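Teaching by Hand

At Skelleck, the day's lessons begin with a table, a storage box and a few items from the bathroom shelf. The company is building a learning system, known internally as Noltano, that is meant to tidy household goods. Its engineers decided early on that the system should learn from people performing the work themselves, with grippers held in their own hands.

The first collection period ran through March and produced 1,342 usable examples. Each is a short recording of one action, such as lifting an item or setting it in a container, stored with the position of the gripper at every moment.

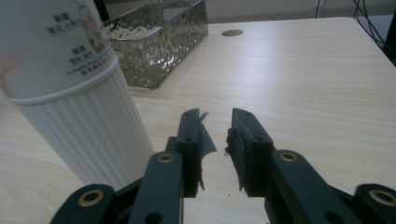
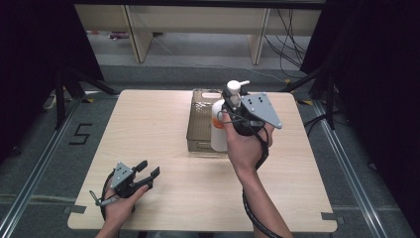
Variety matters more to the project than speed. A system trained on one bottle in one spot learns little about the next bottle, so operators are asked to change the starting layout after each recording and to vary the height and angle of their approach. Shape is a particular concern. A pump bottle can be clamped just below its neck, while a tall cylinder with a ribbed base calls for a different grip, and the system needs many instances of both. Translucent containers, like the smoky-brown box used for storage, receive extra sessions on account of the difficulty their walls present to depth estimation.

Every recording is reviewed before it enters the training set. Trandix, the partner responsible for this stage, assigns 2 reviewers to each batch of 200, and examples with missing data are returned for repetition. Hesitant movements are kept if the task is completed.

Skelleck plans to extend the collection to up to 2,000 examples before training resumes. A second site at Willems will then repeat the same tasks under different lighting, using its own tables and its own selection of goods.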